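27 May 2018
By the Kenlow roads columnist

I've been thinking a lot lately about who teaches the machines to drive, and I keep landing on the same answer, which is us, with our hands on the wheel and our bad habits sitting right there beside us.

The idea is simple enough. You put a person in a car, you record what's out the windshield and what the person does with the wheel and the pedals, and later on a computer tries to copy it. Long stretches of it look like this: 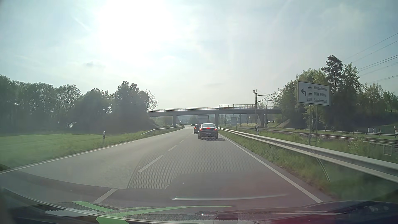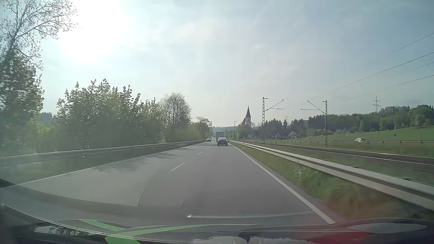
A dark car in front, guardrails, railway tracks off to the right. Pretty dull, eh? But I'd argue the dull kilometres are where the real teaching goes on. Following another car at a decent distance is a skill, and most of us couldn't put it into words if you paid us. We just do it. So if you want a robot to pick it up, showing beats telling, every time, and I'll happily argue that with anybody over a coffee.

Mags disagrees, and wrote in after my last column to tell me so. Her view is that copying people is a terrible way to learn driving, given how people drive on the road out to Gekham. Tailgaters, she says, and lane drifters, and folks who brake for no reason at all. Why would you bottle that up and hand it to a computer? She'd sooner have the rules written down by engineers and tested until everyone is sick of them.

I get it, I really do (I've driven to Gekham too). And she's right that a copycat will copy the lousy stuff along with the good. If I hug the edge line every time a truck comes the other way, so will my student. Worse, a careful driver hardly ever gets into trouble, so the machine never sees how to get out of it! It drifts a bit, finds itself somewhere I never was, and has no clue what to do next.

That's where I think remote control earns its keep. The Noltov people, who run little delivery carts around the Carnegie neighbourhood, have somebody at a desk who can take over when a cart gets muddled at a curb. Every takeover is a lesson in the exact thing the cart couldn't manage. They told me they'd saved 1,372 of them by last September, and 601 were at driveways. Driveways! I'd never have guessed, and I doubt an engineer with a rule book would have either.

So my vote is for both, with the showing first. Let ordinary careful drivers do the long boring hauls, let the desk crew step in for the odd moments, and then let Mags and her engineers write the rules for whatever must never happen. I'd also like the teachers paid properly. Noltov wants more than 2,000 takeovers before it adds another street, and that's a lot of hours in a chair for somebody with sore eyes and a cold cup of tea.

As for the tailgaters, I'd leave their recordings out altogether. Mags can pick which ones go.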